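3.2 Garment sample and shrinkage measurement

Dimensional change was measured on cotton T-shirts from two suppliers, Trunus and Nadetti. Each shirt was conditioned flat for 17 hours before the first reading. Length was taken from the high shoulder point to the bottom hem, and width 2 cm below the armhole.

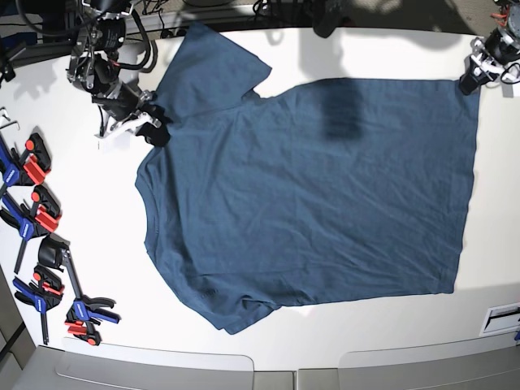

Readings were repeated after washes 1, 3 and 7. Wash temperature was held at 40 °C, with line drying in all cases. Tumble drying was left out of the main series and is treated separately in Section 5. In total, 1,132 readings were entered, of which 8 were dropped because the side seams had twisted too far for the width to be defined. 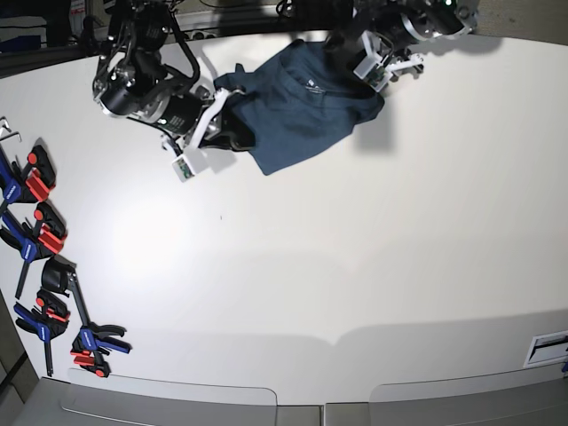 Figure 4. Dark navy-blue T-shirt on the white tabletop, left part lifted.

Shrinkage in length exceeded shrinkage in width for both suppliers, as expected for single jersey. Most of the change occurred in the first wash. The Tuncer correction for fabric weight was applied to the length data only; Barroso's earlier work on the Flemevon samples found no gain from applying it to width.
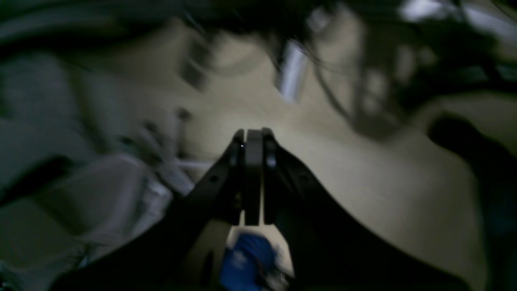

Wrinkling remains a source of error. A shirt smoothed by hand can be stretched slightly along the wale direction, and the effect is larger in lighter fabrics. We therefore took each length twice, with the shirt lifted and laid down again between readings, and used the mean. Where the two values differed by more than 5 mm, a third was taken and the median used instead.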